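Put the Watch Down When You Get Home

My pink fitness band cost less than a pair of shoes and I have worn it, on and off, for three years. The off part is what I want to argue for. I think a band like this belongs on the wrist for the hours when it has something to do, and somewhere else the rest of the time.

The makers don't see it that way. The Stiltotwood app that I use for my steps sends a message if it hasn't heard from the band by noon. It calls this a gap. Enough gaps in a week and the chart at the top of the screen turns gray, and a gray chart feels like a bad grade even when you walked to work and back every day.

I started taking mine off in the evening last September, after a rash came up under the strap. It cleared in a few days. By then I had gotten used to cooking and reading with a bare arm, and I noticed that I slept the same whether or not I got a score for it in the morning. Before that I would wake up feeling fine, read that I had slept badly, and be tired until lunch.

Once a band comes off, it needs a place to go. Mine moved around the house for a while, and I lost it twice down the side of the sofa. A soft strap holds its loop when it's buckled, so I buckle it before I put it down. Unbuckled, it slides into any crack it can find. A cloth is a better resting place than bare wood or tile, because the screen is the part that scratches.
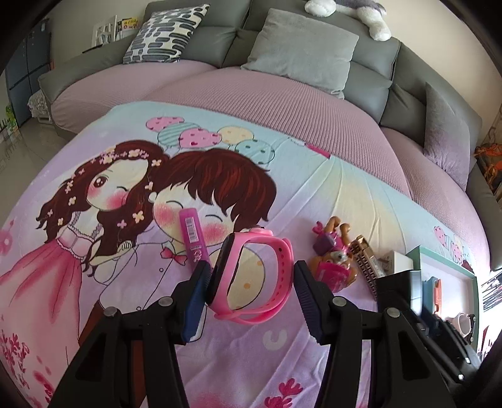
Mared Phillips wrote to me after I made a shorter version of this case in the spring, and she disagreed with most of it. Her point was that the habit is the whole value. She said she had tried evenings off, forgot to put the band back on, and within 11 days had stopped walking after dinner too. For her the thing on the wrist is the reminder, and the numbers hardly matter.

I take that seriously. If the band gets you out the door, keep it on. But I would ask what happens when the battery gives out, as the one in my old Grandar did after two years. A walk that depends on a buzz can stop when the buzz stops. I'd sooner tie it to washing the dishes or feeding the dog, which come around every day without charging.

There is also the plain matter of cleaning. Silicone holds soap and sweat against the skin, and the row of holes collects lint. A strap that never comes off never gets washed. Mine gets a minute under the tap with mild soap, then a dry towel, and it goes back on in the morning when both it and my wrist are dry.

I don't want to give the band up. It is good at counting a long walk, and I like the color. I just wear it until supper, and the chart can be gray.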